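Hirkivix
Home Projects Gallery Contact

Gallery: Can machines do the chores yet?
19 Nov 2022

We spent part of October looking at small jobs around the house and the shop floor, and how close two-armed machines are to doing them. The short answer is some of them, slowly. Hard parts go fairly well. Cloth is still difficult, because it never lies the same way twice. Pictures are grouped by job.

Socks
Two arms share one tabletop, with four socks laid out and a divided case standing open on the right. All ten compartments are empty. The brown argyle socks are the matching ones; the beige and the gray are singles. Pairing and putting away is a chore most people do without looking, and it asks a lot of a two-finger gripper.

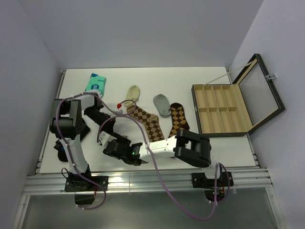
Shop floor
Pictures from the Mirkel packing benches will be added to this section.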